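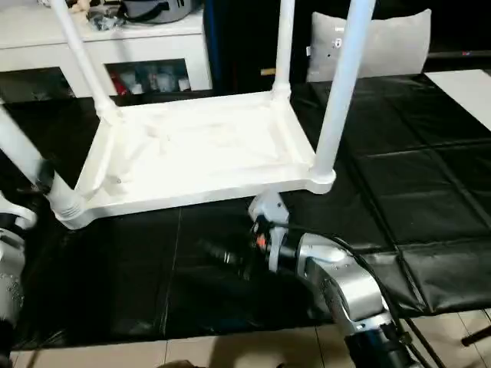
Ramiro Moya asked me last month why our rules for working near a robot fit on one side of paper when the ones at his last job filled a ring binder. Was it laziness, he wondered, or had we left the dull bits out? Fair question, and I've been chewing on it ever since, so when it came to rewriting this page I thought I'd start there.

Hello, I'm Parviz Bakhtiari, and I run Cistier. We're a small outfit in Nisdale and we teach robots with two arms to do ordinary household jobs – turning a stool over, standing it up, putting its legs on, that sort of thing. We also write the working rules for other people who do the same, and these days that's the bigger half of what we get paid for. I didn't plan it that way. A firm called Dardale came to look at our arms, spent most of the visit reading the sheet on our wall, and asked if they could have one of their own.

How we got here

I used to fix packing machines. Big ones, behind fences, with a gate that cut the power when you opened it. You always knew where you stood with those, which was on the other side of the fence! When I moved over to smaller arms that share a floor with people, I missed that gate badly. The arms are slower and lighter, everyone relaxes around them, and that's when somebody leans across to pick up a dropped screw with the motors still live.

That somebody was me, in our first November. I got a bruise on the wrist and a very quiet drive home. The next morning I wrote down three rules and taped them to the door, and they're still the first three on the sheet.

The sheet

People ask for it, so I may as well put the main part here. You're welcome to copy it. Change it to suit your own place, please – a rule that talks about a door you haven't got won't be read twice.

One person holds the stop button. They hold it in the hand, they don't have it on the table next to their tea, and they do nothing else while the arms are live. If they need to sneeze, they can say so and we pause.

Say it out loud before you step on the mat. "Going in" is enough. The person with the button says "stopped", and then you go. No answer, no going in.

Nothing gets handed to a gripper. Put the object down, step off, and let the arm come to it.

Start slow. Any new object, any new task, any change to the gripper, and the first run is at the lowest speed we have. I don't mind if it's the same stool as yesterday with one leg moved.

Check the cable before the first run of the day. Move each joint through the whole job by hand, or at a crawl, and watch what the cable does at the wrist and elbow. A cable that is fine with the arm stretched out can catch when it folds.

Look at what you're gripping. Light plastic furniture bends, tubes slip, and a stool on its back has four legs sticking up at just the height a forearm wants to pass through. Decide which leg the arm goes round before you press anything.

Keep the floor as you found it. If the mat has ridden up, stop and flatten it. The edge where mat meets tile is where people trip, and a person who trips grabs whatever is nearest.

Write down every stop. Good ones, silly ones, the ones where a pigeon hit the window. We keep them in one book with a pencil tied to it, and there's no blame column.

There's a bit more about lifting and batteries, but it's dry stuff and depends on your kit.

About the official standards

We do read them. I should say that plainly as a page like this can sound as if we think we know better! The published safety standards for robots are where any proper risk assessment has to start, and if you're putting a machine to work around people you need to read the ones that cover it, in full, with someone who understands them. Our sheet sits underneath all that. It's for the person on the floor at ten past four who wants one more run before going home.

So that was my answer to Ramiro. The binder does exist (it's in the office, I've got coffee on it), but I can't ask anyone to remember a binder while an arm is moving. He came back with a good point of his own, mind you. He said a short sheet only works if someone is allowed to be annoying about it. We talked that over and now it's written in: whoever has the button can call the session off, no reason needed, and that includes calling it off on me. Ramiro works with us now and has done it to me twice. I sulked the first time.

What we do for other people

Mostly we visit. We watch you work for a day without saying much, then we sit down with the people who use the robot and write your sheet together, in your words. We come back later to see which rules are being kept and which have turned into wallpaper. Rules that everyone ignores get rewritten or thrown out, and I'd much sooner throw one out than have it teach people that the sheet can be skipped.

We've done this for Dardale, and for the workshop at Cabello, where the students were far stricter with themselves than I'd have dared to be. They fine each other biscuits for going in without calling. I've stolen that.

We don't sell robots, we don't hand out certificates, and we won't sign something off from a video. If you need a formal assessment we'll tell you so on the phone and save you the visit.

Coming to see us

You're welcome to drop in while we're working, just let us know first so there's someone free to look after you. Flat shoes, hair tied back, nothing dangling from your neck or sleeves. You'll get the sheet to read at the door, and you'll be asked to say "going in" like the rest of us even if you're only crossing to the kettle. Most visitors feel a bit daft the first time and are shouting it happily by lunch.

If you've spotted something on the sheet that you think is wrong, please write to me. The rule about the cable came from a stranger's letter, and so did the one about handing things over.

Parviz
Page last changed Wednesday, December 6, 2023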